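Write the Rules Where the Work Is

An opinion from the folding side of the business
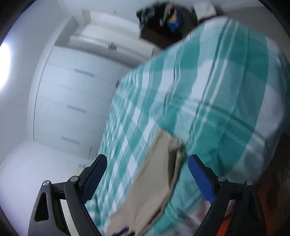 Whose rules are these, anyway?

I've been collecting household data with hand-held grippers for long enough to have opinions, and my strongest one is about paperwork. I know, I know. Stay with me.

Most of my week goes to bedrooms. I pick up a piece of cloth with the gripper, I fold it or move it or spread it out, I put it down, I go again. It's slow work and I like it a lot (my sister thinks I've lost my mind). What comes out the other end is training material for a robot that will someday do the same thing in somebody's home, and so the people upstream care very much how I do it. They write rules. The rules come in a binder, or these days a shared document with a table of contents that takes three screens to scroll through.

The one I was handed when I joined the Storness project had 38 rules in it. I read every one, I signed the sheet, and by lunch on my first day I was following maybe half. I wasn't being a rebel! I just couldn't hold them in my head while squeezing a handle and trying to get hold of the edge of a cloth lying on top of a plaid blanket. Soft thing on a soft thing. Anybody who has tried it knows how that goes: you close the jaws and you've got the cloth plus a nice pinch of blanket.

So what did the 38 rules say about that? Nothing. There was a rule on closing angle for rigid objects. There was a rule about keeping your thumb off the housing, and one about file naming, and one that told us to "approach all items with appropriate care," which I have read many times and still couldn't explain to you. Cloth on bedding, the thing I did all day, didn't come up.

The blanket pinch

I want to stay on this one because it shows what I mean. When you pick up blanket along with the cloth, you have three choices. You can let go and try again. You can shake the blanket loose in mid-air. Or you can carry on and pretend it didn't happen, and the blanket slides off by itself most of the time.

On our team we had people doing all three, and everyone was sure their way was the normal way. Lâm Đồng always let go and started over. I was a shaker. Somebody on the evening shift was a carry-on-and-hope person, and I won't name him because he brought in very good dumplings. None of us knew the others were doing it differently until we sat together one afternoon in December and watched each other's recordings. There was a lot of "wait, you do WHAT?"

Now imagine you're the robot learning from that. Same bed, same cloth, same problem, and three different answers with no hint about which one to copy. People tell me a variety of examples is good, and I believe them, up to a point. Different beds, different cloths, different light in the room, sure, bring it on. But a mix of habits that nobody chose is a different animal. If the team wants the robot to be able to recover from a bad pinch, then fine, write that down and have all of us do it on purpose and label it. If they want clean pickups only, write that down and we'll redo the bad ones. What I object to is leaving it to whoever happens to be holding the tool.

It took us 15 minutes to settle it once we were all in the same room. Let go, back off until the jaws are clear of the bedding, try again, and mark the attempt. One sentence in the rules. It should have been there from the start, and the reason it wasn't is that the person who wrote the binder had never worked over a bed. He'd worked at a bench with blocks and cups. Lovely rules for cups!

Short lists get used

After that afternoon our lead, Teófilo Mamani, did something I still think was brave. He took the 38 rules and asked us to sort them into the ones we needed in our heads while working and the ones that could live somewhere else. File naming could live in the software. Charging could live on a label by the charger. Quite a few rules turned out to be the same rule wearing a different hat. We ended up with six that you really had to know with the gripper in your hand, and they fit on a card.

I can still say them without looking, and I couldn't have told you any of the old ones by the end of that first week:

Check the finger pads before you start.
Get permission for the room and stay in that room.
Nothing with a name or a face on it in view.
Start and stop with the jaws open.
One item per attempt.
If you grab what you didn't mean to, let go, back off, mark it, try again.

Some people upstream hated this. They said a short list looks careless to a client, and I do get that. A thick binder feels safe -- if anything goes wrong you can point to page whatever and say it was covered. But covered for who? A rule I can't remember at the moment I need it doesn't protect the data and it doesn't protect the family whose bedroom I'm standing in. It mostly protects the binder.

About other people's bedrooms

That brings me to the rule I'd fight for if they ever tried to cut the card down to five. Permission for the room, and stay in that room.

The camera on these tools sees wide. Much wider than you feel like it does when you're staring at one corner of a cloth. You're thinking about a few inches of fabric, and meanwhile the recording has the closet doors and whatever's sitting on top of the dresser. People keep their lives on top of dressers. Medicine, mail, photos of their kids. When somebody says yes to us folding things on their bed, I don't think they've said yes to all that, unless we walked them through it first and gave them the chance to tidy up or to say no.

I worked a short contract with a company called Brodis before this, and their consent form was nice and clear about storage and deletion and never once mentioned how much of the room gets recorded. Everybody signed it. I don't think that counts for much. My test is pretty simple: show the person a bit of video from the same kind of tool, shot in a different bedroom, then ask. It takes a couple of minutes. Some folks shrug and say go ahead, and some get up and start clearing off furniture in a hurry, and I've had a lady change her mind completely, and that was the right result too.

I'd like to see that in an actual standard, by the way, with teeth. Every team I've been on has made up its own version, and the versions depend on how thoughtful the boss is. I've been lucky with bosses. That's no way to run things.

But what about big teams?

The pushback I hear most is that six rules on a card is cute for a small crew and falls apart when you've got a lot of people in a lot of homes. A friend who coordinates collection for Liller made this case to me over a very long dinner, and she wasn't all wrong. Her crews turn over fast. She can't sit everyone down to watch video together. She needs things spelled out.

Okay, but spell them out from the work! Have the writers spend a shift with the tool, a full one, until their forearm aches and they've dropped the same cloth a dozen times. My friend's own document runs to 19 pages, and when I asked her which page her people asked about the most, she knew right away. It was the one on fabrics, and it was half a page long and mostly about towels. There's your next revision, sitting right there in the questions.

I also think every rule should have somebody's name next to it. A plain name, so when it stops making sense you know who to call. Ours do now. The pinch rule has mine and Lâm's on it, and twice already new people have come to argue with us about it. One of them was right about very thin fabric, where backing off can drag the whole thing off the bed, so we changed the wording. That kind of thing never happened with the binder. You can't argue with a binder. You just quietly stop doing what it says.

Where I'll give some ground

I'm not against long documents for everything. Battery handling, what to do if you hurt yourself, who gets called if something in the home gets broken: write all of it, write it long, keep it where people can find it. I've needed the broken-item page once (a lamp, my elbow, let's move on) and I was very glad someone had thought it through before me.

And I'll admit the card has made us a little smug. We had a check from an outside reviewer, and she found we'd all gotten sloppy about starting with the jaws open, every single one of us, with the card taped up right in front of our noses. So a short list isn't magic. You still have to go back and watch what people do, and then either fix the people or fix the rule. In our case it was the people. We're on week two of being good about it, and Teófilo has been checking the first few seconds of everything we send him.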